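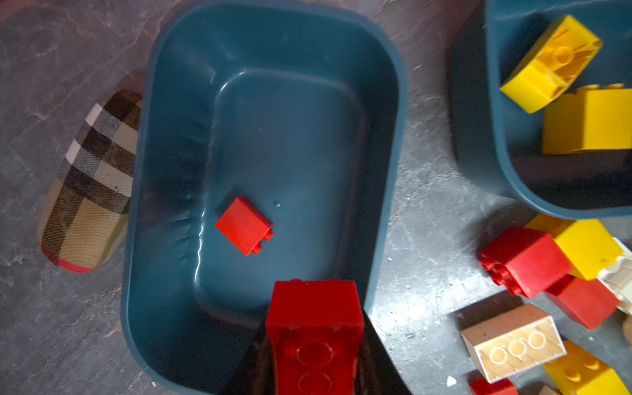 Red blocks and the teal bin.

Student project report: guest app for Karnora Lodge
Group: Mwangi Mosoti, Beatrice Lema, Tumaini Mwaipopo
Supervisor: Mwanaisha Bakilana
Handed in 29 May 2024

1. What we set out to do

Karnora is a small lakeside lodge with 11 rooms and a restaurant. Guests book by phone or email, then get a paper folder at check-in with meal times, boat trips, wifi code and so on. Folder is usually out of date. We wanted a phone app that replaces the folder and lets people book a boat trip without walking to reception. Room booking was in the first plan. Dropped it in week two, too much to do with payments.

2. Who we asked

Paper survey left in the rooms and at the bar. 77 filled in, a few of those only half. Main things people wanted: menu before they arrive, boat times, how to get there from the bus stop. Hardly anyone asked for a chat function, which we had already started building. Stopped that.

Also talked to Declan Ní Bhriain at the front desk, twice. His wish list was short. He wants the boat list on one screen and he does not want to type anything in two places. Most usefull talk we had in the whole project.

3. Design

Four screens: Home, Eat, Boats, Find us. Beatrice drew them on paper first, then Tumaini built them. Text in English and Swahili, switch at top right. Colors taken from the lodge sign. We looked at the Skidetti hotel app for ideas and liked how the menu loads even with no signal, so we copied that approach (menu and map are saved on the phone, boats are not).

Boats was the hard one. Two boats, different sizes, trips move with the weather. First version let guests pick a seat. Pointless, people sit where they like. Second version just takes a name, room and number of people.

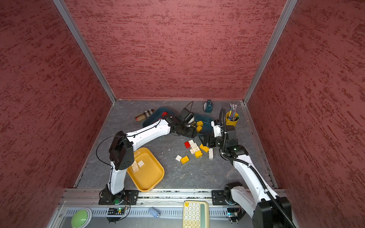

The desk side is a plain web page, one line per booking, with a button to cancel a trip. Cancelling sends a message to everyone booked on it. Mwangi wrote this part, including the bit that stops double booking when the two people tap at the same moment.

4. Testing

Ran it at the lodge for a short period with guests who agreed to try it. Home screen was opened 1330 times in total, staff phones included, we did not filter them out and should have. Eat was the most used by far. Find us was hardly used once people had arrived, obviously.

Problems:
Menu prices wrong for one evening, old file.
Swahili text ran over the button on small phones. Fixed.
Cancel message came late when the wifi at the jetty was down. Not fixed.
Older guests asked for the folder back. Declan kept a copy at the desk.

5. What is left

Payments. Push messages by text as a backup for the wifi problem. The Mbwambo guesthouse up the road asked if they could have the same app, so the lodge name and menu need to come out of the code and go into a settings file. Tumaini has begun that, should be done in July.

Code and survey sheets are with Mwanaisha Bakilana.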